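My Day at the Robot Open House

14 comments | 40 shares

Have you ever tried to pick up a grape with a pair of salad tongs? Squeeze too hard and it squishes. Squeeze too softly and it rolls off the table. That's the kind of problem I got to hear all about when I visited the Mendever open house in Tadimthorpe!

Our guide was Dwynwen Ruddock, and she let me ask every question I had (I had a lot). First she took us to the big screen, where a robot called Kemeys practices inside a computer. It's a bit like a video game - the table is pretend, the floor is pretend, and even the robot's hand is pretend. If it drops something, nothing gets broken and there's no mess to clean up!

Kemeys can run through 2,000 practice tries in one night. I asked if it ever gets bored. Dwynwen said no, but she does.

A robot's hand is called a gripper. The one on the screen was black, with two chunky fingers and a wide gap between them, and there was a shiny blue thing with round, bulgy sides on the table ahead. Round things are tricky, because flat fingers only touch them in a few small spots. Try it at home with two rulers and a ball - it's harder than you think! 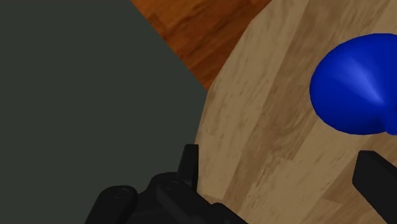
How does a robot know when to squeeze?

Some robots have sensors in their fingers that feel a push, a bit like your skin does. Others mostly use cameras and work out where their fingers are. I got to drive a real one with a joystick, and I knocked over a paper cup twice. Then I got it!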